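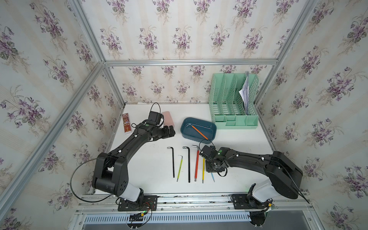 Home Newsroom Branches Borrow Repair Benches Contact

Last updated: January, 9:40 a.m.

Trekport Tool Library to Lend Hex Keys as Counted Sets of Eight at All 10 Branches

Trekport, the membership tool library, will begin lending hex keys in complete sets of eight at all 10 of its branches this January. Each set will be checked out and checked in with a small tray, and every key will be counted at the repair bench before the set goes back on the shelf.

Until now, Trekport branches have lent hex keys one at a time from open bins. Members borrowed them to tighten bed frames, adjust bike seats and put together flat-pack shelves. Keys came back in the wrong bin or stayed in a coat pocket for months. Over the past year, 478 single hex keys were recorded as overdue or missing across the branches, more than any other item Trekport lends.

"It's the smallest thing we own and it takes up the most time," said Wanda Krawczyk, lending manager at Trekport. "A member comes in for one key, gets home, and finds they needed the next size up. Then they make a second trip. We would much sooner hand over the whole set and get the whole set back."

The new sets are supplied by Skullden, which makes hand tools for schools and lending programs. They use L-shaped keys with colored sleeves on the long arm, which give a better grip and make it easier to tell close sizes apart. The short arm is left bare so it still fits into tight spaces.

Trekport tried out the sets for 3 months at two branches before deciding to use them everywhere. Staff at both branches sorted returned keys on a white tabletop, using a teal-blue tray to hold the ones that had already been checked.

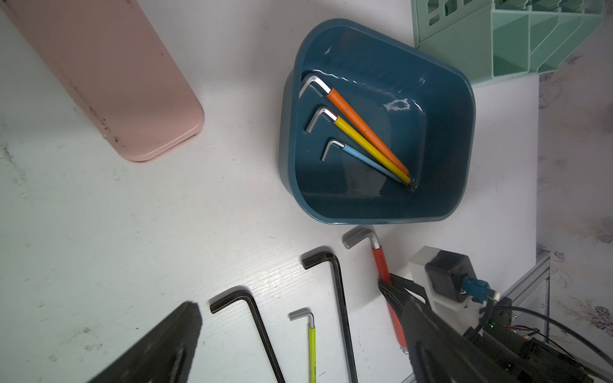 Hex keys during sorting: three in the tray, with orange, yellow and light blue sleeves, and five more on the tabletop.

How check-in will work

When a set is returned, a staff member takes all the keys out and lays them on the table. Each one is wiped down, and the ends are looked at for rounded corners. Keys that pass go into the tray. When the count reaches eight, the set is marked as complete and can be borrowed again the same day.

If a key is missing, the set is held back for a week to give the member time to look for it. There is no charge during that week. After that, the member pays the cost of a single replacement key, and the branch fills the gap from its spare drawer. Members will not be asked to pay for a full set when only one key is lost. Keys with worn ends will be replaced by Trekport at no charge, however they got that way.

Lavanya Bhat, who runs the repair bench at one of the trial branches, said the count was easy to fit in between other jobs.

"You spread them out and go through them," Bhat said. "I start with the big ones. The little ones are the ones you lose, so I like to have a clear table by the time I get down to those. The tray needs to have a flat bottom. We had a round bowl for the first week and the keys all slid into a heap."

Bhat also asked for the tables to be kept clear of other repair jobs during check-in hours - a request that has now been written into the bench guide for every branch.

Changes to the benches

Each branch will receive a tray for sorting and an upright organizer with dividers for small tools that are lent separately, including screwdrivers and nut drivers. The organizers come from Kaneko, which has supplied storage to Trekport since the library opened its second branch. Branches that already have an organizer they like may keep it.

The old bins will be emptied by the end of the month. Single keys in good condition will be kept as spares. Anything left over will go to Roltix, a metal recycler that already collects worn saw blades and drill bits from Trekport.

"We looked at labels, we looked at a pegboard with outlines, we looked at tying them together on a ring," said Vimala Pinto, purchasing lead at Trekport. "The ring was the most popular idea until people tried to use a key while the other seven were hanging off it. Sleeves and a tray cost less than the pegboard and can be moved when a branch rearranges its room."

Pinto said the sets would be bought from the regular equipment budget and that membership fees will not change.

Information for members

Hex key sets can be borrowed for two weeks and renewed once, the same as other hand tools. A set counts as one item toward a member's borrowing limit. Sets can be reserved online or at the counter. Members who only need a key for a few minutes can still use one at the repair bench during open hours without checking anything out.

Anyone who has an old Trekport hex key at home is asked to bring it back to any branch before the end of January. It does not have to be the branch it came from. Overdue fees on single hex keys will be dropped for the whole month, including fees already on a member's account.

"Look in the kitchen drawer," said Krawczyk. "Look in the bag of spare screws that came with the bookcase. We'd be glad to have them, in any condition."

Metric sets will be available first. Inch sets will follow once the metric sets are in place at every branch. Members who need inch sizes before then should ask at the counter, where a limited number of single keys will be kept for that purpose.

About Trekport

Trekport is a membership tool library that lends hand tools, power tools and garden equipment from 10 branches. Each branch has a repair bench where members can work on their own projects with help from staff.

Press contact

Aishwarya Panicker, Communications, Trekport
Questions about bench equipment may be sent to Mohandas Annamalai, Branch Services, Trekport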